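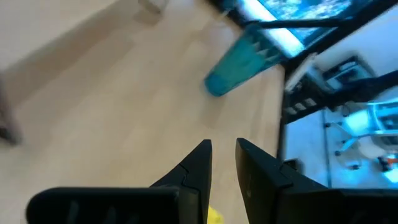
3.2 Surface wear and cleaning interval

Floor and worktop samples were taken from two rental buildings managed by Grendari. Each surface was wiped on a fixed schedule for 11 weeks, and gloss was read at the same marked points every Monday before cleaning. The full set holds 3556 readings, of which 1119 come from kitchens. 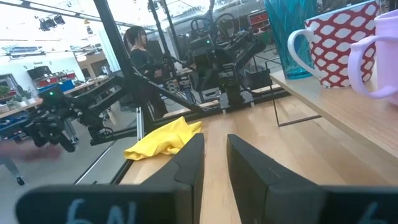 Readings taken across the grain were lower than those taken along it, and the two are therefore reported separately. Oiled surfaces lost gloss faster than lacquered ones under daily wiping – the gap closed when the interval was extended to three days. Points next to sinks were left out of the model, following Mäkelä and Halonen.

The choice of detergent had no clear effect once the interval was held fixed. We did not test undiluted product.
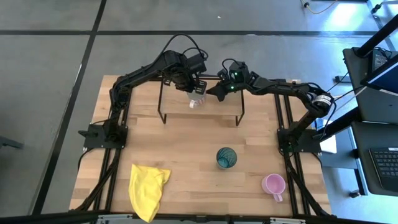

Figure 4. Tabletop of pale wooden planks, with a mug on a raised wire rack.

Room humidity was logged in December only, and seasonal effects cannot be separated from wear in the present data.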